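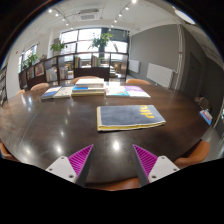 2019-12-15

Rain since the morning, and I stayed inside almost the whole day. I slept until ten. It is a long time that I did not do this.

Yesterday was the last choir rehearsal before the concert in Faltell. Edileuza Moura says that my English vowels are better than in November, but I still sing "peace" too short. She made me repeat the line many times, alone, in front of the altos. I was red like a tomato, but afterwards Nayara told me that she also had to do it in her first year. We will be 21 singers if Raíssa's throat gets well. The church has 155 seats and the tickets cost nothing, so I do not know how many people to expect in such weather.

After lunch I practised the second carol with the recording. The low part is difficult for me in the middle, where the tenors come in and I lose my note. I wrote the first word of each bar in my own language in the margin, very small, and this helped a little. The people downstairs did not complain – maybe they were out. 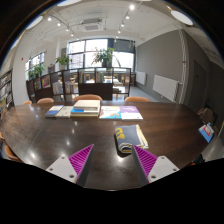
The big table, with the row of books towards the far side.

At four I telephoned my mother. At home it is hot and she has already bought the fruit for Christmas, too early as always. She asked if I eat well. I said yes, and then I looked in the cupboard and found rice, one onion and a tin of beans. So I went out in the rain to the shop on Sotdale Road and came back with eggs, leeks and a bag of small oranges. My shoes are now drying by the heater with newspaper inside.

I still have to write the card for Cheng-en Yuen, who lent me 50 pounds in my first month here and never asked for it back until I gave it. I started the card twice. In English I sound either too cold or too sweet, and I would like to find something between.

Bus to Faltell on Saturday at half past two. Black trousers to iron, folder to take, water. Ask Edivaldo if he can bring the music stand.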